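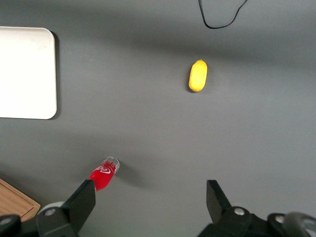
one small yellow thing on a gray table. lemon thread, let's go 🍋

12 replies · 51 likes

Okay so I have been trying to grow a lemon tree indoors for eight years and I finally have opinions. Putting them all in one place so I can stop typing them out in people's DMs.

First, the tree. Mine came from a garden store in Prodcombe that has closed down now, and the tag just said LEMON. That was it! No variety, no instructions. I'm pretty sure it's a Meyer, going by the leaves and how thin the skin is on the fruit, but I've been wrong before (ask me about the "peach" tree).

Light. You think your window is sunny. It isn't sunny enough. I had mine in the east window in the kitchen for two whole winters and it dropped leaves like it was mad at me. South window or a grow light, and leave the light on longer than feels reasonable. Mine goes off at 9 pm.

3 replies · 40 likes

Water is where I messed up the most. I was giving it a little sip every day because I felt bad for it. Don't! Stick your finger in the dirt up to the second knuckle, and if it's dry down there, soak the whole pot until it runs out the bottom. Then leave it alone.

My neighbor Wenche Moen taught me the finger thing. She grew up in a house where they had a lemon in a bucket on the stairs and it was older than her. She also told me to quit moving it from room to room, and I did, and it stopped sulking by March.

Flowers!! If you've never smelled a lemon tree in bloom in a closed apartment in the dead of winter, I can't explain it to you. Kind of like jasmine, kind of like expensive soap. I took a small paintbrush and went flower to flower like a bee. Felt silly. Did it every morning anyway.

8 replies · 923 likes

It will make way more baby lemons than it can keep. Most of them fall off at pea size and you'll panic. I panicked. That's normal, the tree is just deciding what it can afford.

Someone's going to ask about bugs so: scale. Little brown bumps on the stems, sticky leaves, sticky windowsill, sticky everything. Cotton swab and rubbing alcohol, one bump at a time, with a podcast on. I went through a whole season of one about shipwrecks.

What I do with them: lemon bars once, lemon in tea constantly, and the peels go in a jar of sugar on the counter. The sugar is the best part and I'd grow the tree just for that. Try it on buttered toast before you tell me it's weird.

Last one, for the person who asked if it's cheaper than buying lemons. Lol. No. With the pot and the lights I could have bought 1,000 lemons by now. Getting a lime next.

27 replies · 6 shares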